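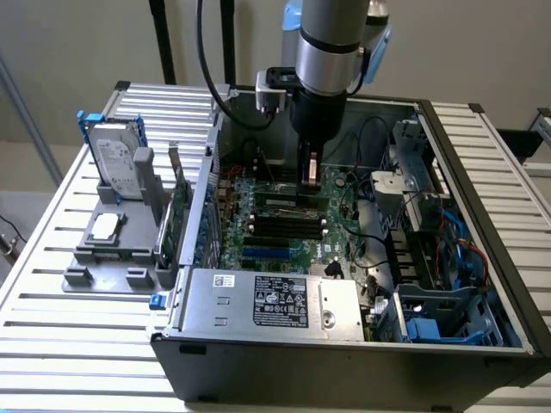
## Unit 4: Main memory and the cost of a miss

Reading before class: the chapter on the memory hierarchy, up to but not including virtual memory. Problem set 4 uses the notation defined below.

### 4.1 Terms

A **memory module** is a small circuit board carrying several DRAM chips. It seats in a slot on the motherboard and connects to the memory controller over a **channel**. Each chip is divided into **banks**, and each bank is a grid of cells arranged in rows and columns.

A DRAM cell stores one bit as charge on a capacitor. The charge leaks, so every row has to be read and written back at regular intervals. This is **refresh**. While a bank is being refreshed it can't serve requests.

SRAM, used for caches, holds its state as long as power is applied and needs no refresh. It takes more transistors per bit, so it costs more area.

### 4.2 A single read

The controller issues commands in this order:

1. **Precharge** – closes whatever row is open in the bank.
2. **Activate** – copies the requested row into the row buffer.
3. **Read** – selects the column and sends the data over the channel.

If the requested row is already in the row buffer, only step 3 is needed. We call this a *row hit*. If no row is open, steps 2 and 3 are needed. If a different row is open, all three are needed, and we call it a *row conflict*.

Programs that walk through an array in storage order get mostly row hits. Programs that follow pointers across a large heap get mostly conflicts.

### 4.3 Average access time

For one level of cache:

**T = h + m × p**

where *h* is the hit time, *m* is the miss rate and *p* is the miss penalty, all times in cycles. The hit time is paid on every access, including those that miss.

Worked case. Hit time is 4 cycles, miss penalty is 200 cycles, miss rate is 0.03.

T = 4 + 0.03 × 200 = 10 cycles

Now let the miss penalty rise to 600 cycles with nothing else changed:

T = 4 + 0.03 × 600 = 22 cycles

The penalty tripled and the average slightly more than doubled. Students often multiply the whole of T by three. The hit term doesn't scale with the penalty.

### 4.4 Measuring it

The lab exercise uses Trena, the course's trace simulator. It reads a list of addresses and reports hits, misses and row conflicts. Two traces are supplied:

| Trace | Access pattern |
|---|---|
| Ursu | sequential, fixed stride |
| Etenitz | linked list, shuffled nodes |

Run both with the default cache, then double the line size and run them again. Expect the longer line to help Ursu. For Etenitz, state your prediction in writing before the second run.

Trena doesn't model refresh. Its conflict counts are exact for the trace, but its cycle totals are lower bounds.

### 4.5 Notes on problem set 4

- Problem 2: assume the row buffer is empty at the start.
- Problem 3: the address 527 is decimal. Convert it to binary before splitting it into tag, index and offset.
- Problem 5: Feng-yi Liu pointed out that the write policy was missing. Use write-back.

Questions on grading go to Delia Oprea. Lab access is handled by Ruth Rowbotham.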